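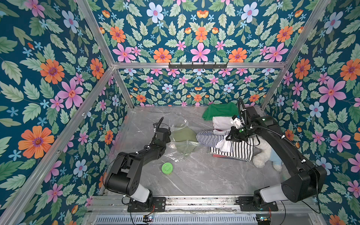
January 18, 2023

Madder vat, third go. I am so pleased with this one I had to sit down and write before washing my hands properly, so excuse the thumbprint on the facing page.

Recap for Ulla, who missed Monday: the December skeins came out brick brown. Handsome enough, but not the red we were after, and no amount of rinsing brought them round. I blamed the root. Toivo blamed the heat, and Toivo was right (he has been told). Looking back at my own notes I let the pot climb well past a simmer while I was on the phone with the Plurkarbridge people about the spring order, and madder just will not forgive that. The browns come out of the root when it gets too hot and they sit on top of everything else.

So this time: 495 g of wool, the Huka two-ply, scoured Sunday night and mordanted with alum and a little cream of tartar. Left it in the mordant bath overnight with the lid on. Ground root, same bag as December, soaked in tap water in the big enamel pan. Our water is hard and for once that's a help, so no chalk added.

Put the wool in damp at 9:15. Brought it up very, very slowly and held it at 60 C. I sat next to it with the thermometer like somebody watching a baby sleep. It wanted to creep up every time I looked away, so the trick on the small ring is to turn it completely off for a few minutes and then back to the lowest mark. The lid half on works better than the lid off. Stirred with the long dowel, gently, no felting that I can feel.

Gave it 2 hours at temperature and then left it to cool in the pot. I peeked at lunch. Orange! Real fox orange, and my heart sank a bit, but by three o'clock it had deepened to something close to the inside of a blood orange, and when I lifted a skein into the window light it was RED. Warm red, leaning to coral where the ties were a bit tight. Ties need to be looser next time, I say this every time.

Second dip with the leftover bath: one small skein of the Tralora silk blend, no fresh root. It's come out a soft apricot and I might love it even more than the red. The silk takes the shine so well. Going to try a third dip tomorrow just to see how far the bath goes. My guess is a pale peach, Toivo says we'll get nothing but dishwater. Loser brings the buns.

Rinse: four buckets, last one nearly clear. Skeins are on the rack by the back door, out of the sun. Please don't move them to the radiator, even if they drip.

Things to sort out:

The Valderrama pot has a chip in the enamel near the handle, iron showing. Keep it for the darks from now on. Iron will sadden a red in no time and I'd hate to lose a batch to it. I've put tape on the lid.

We're down to 349 g of root, enough for one more bath at this strength if we're careful on the scale. Ulla, could you ask your supplier whether the next lot can be the older roots? I'd pay more for it.

Lightfastness strips: I wound a card from each dip and taped half of each under black paper in the south window. Check in the middle of next month. The December brown is in there too for comparison, top row.

Also want to try a pinch of washing soda in a modifier jar with a few scraps of the red. I've read it pulls the color toward pink, and I'd love a proper raspberry for the mitten kits. Only scraps first. Wool hates soda and I'm not risking a whole skein, however excited I get.

Dried sample to be stapled in once it's dry. Left a gap for it below the December one.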